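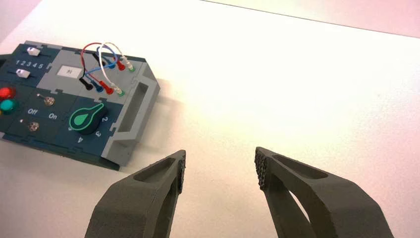 Questions I keep getting about the Stodgate books

What order should I read them in?
Publication order, please! Barredo comes first, then Gukska, then The Badville Road. I know Gukska is set 87 years earlier, but it gives away who the ferryman is, and I worked hard on that ferryman.

Is Ezekiel Mahmoud dead?
I get this one every week (my sister asks too). He went into the river at the end of book two and I'm not saying any more than that. 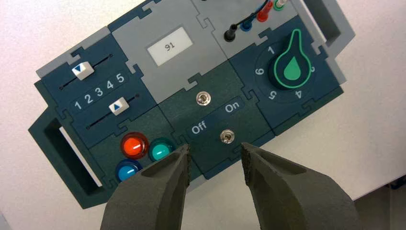
How does the magic work?
Witches in Stodgate borrow years from other people. Small spells cost a day or so, and bringing back the drowned costs 11 years, which somebody has to agree to give up. There's a longer explanation in chapter 5 of Gukska, when Ezekiel tries to cheat.

How long is the next one?
It was 400 pages last time I looked, and my editor would like it shorter. So would my wrists. We're hoping for December.

Are there maps?
Only in the paperbacks. The Barredo map has the lighthouse on the wrong side of the bay and I'm still mad about it.

Can I write fan fiction?
Yes, go wild! I just can't read it, so please don't email it to me.

Will you sign my copy?
If you catch me at a reading, sure. I can't do it by mail right now.

Last updated 2014-09-19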